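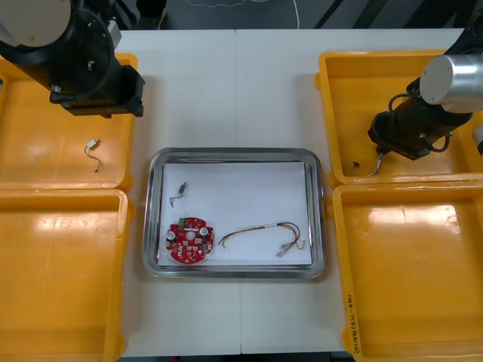
3. Setting up the sorting station

Now for the fun part! Once your spares and offcuts have a proper home, you'll never want to go back to the jam jar. This section of the Stusico bench guide covers the tray, the four bins and the first sort. Allow yourself an unhurried Sunday afternoon if you've got a big backlog.

3.1 Laying out the bench

1. Clear the table and wipe it down. If yours is made of two panels, push them together until the seam is tight, as small screws love a gap.
2. Put the steel tray in the middle, with its long side facing whichever way suits your reach.
3. Lay one sheet of plain white paper in the bottom. Tiny parts show up beautifully against it, and you can lift the whole sheet out to tip away bits of insulation.
4. Place two bins on the left and two on the right, with the rims touching in each pair.

NOTE: The paper is there for visibility and tidiness only. It is not an anti-static mat, so touch a grounded metal surface before you pick up any board you hope to use again.

3.2 Checking the bins
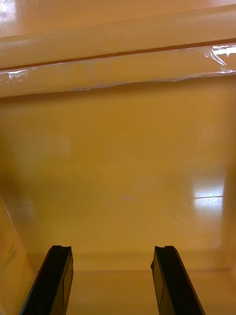

A quick wipe with a soft, dry cloth is plenty before first use. Glossy plastic picks up fingermarks and throws back a lot of light from overhead, so if you're losing sight of small things, shift your lamp or turn the bin a little. It makes a surprising difference!

CAUTION: Keep solvents away from the bins. They can cloud the plastic and will take your labels off too.

3.3 Labelling

1. Choose a name for each bin before you start. Short ones are best ("plugs", "short leads", "long leads", "ask someone").
2. Write on the rim, where you can still read it when the bin is full. A black marker is fine, or use a small sticker if you expect to change your mind.
3. Let the ink dry before you handle the rim.
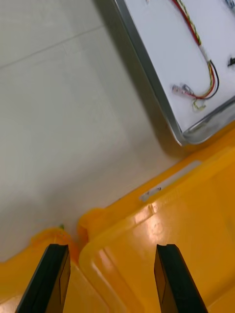 4. Keep the same bin in the same spot every time. Your hands learn the layout much faster than you'd expect, and after an evening or two you'll be dropping things in without looking.

Omolara Odukoya, who runs the Mistwood repair evenings, swears by leaving one bin unlabelled for the oddments. We've copied her ever since.

3.4 Your first sort

1. Tip a small handful into the tray. Resist the urge to empty the whole box!
2. Take out circuit boards first, holding them by the edges.
3. Next, the wire harnesses. Coil each one loosely and leave the connectors on.
4. Single plugs and short leads go last.
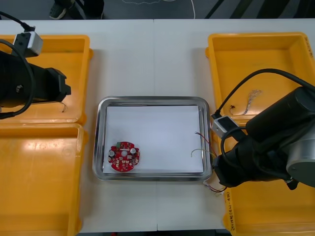
5. Gather up any thin wires that have crept over the rim of the tray or onto the table. Follow a tangle back to its connector and work outward, and don't tug.
6. Lift out the paper, shake it over the waste tub and start the next handful.

CAUTION: Large capacitors can hold a charge after the power is off. If you aren't sure about a board, set it aside and read section 5 first.

Replacement tray papers come in packs of 40. Bin care is covered in section 4.

128 shares | 7 comments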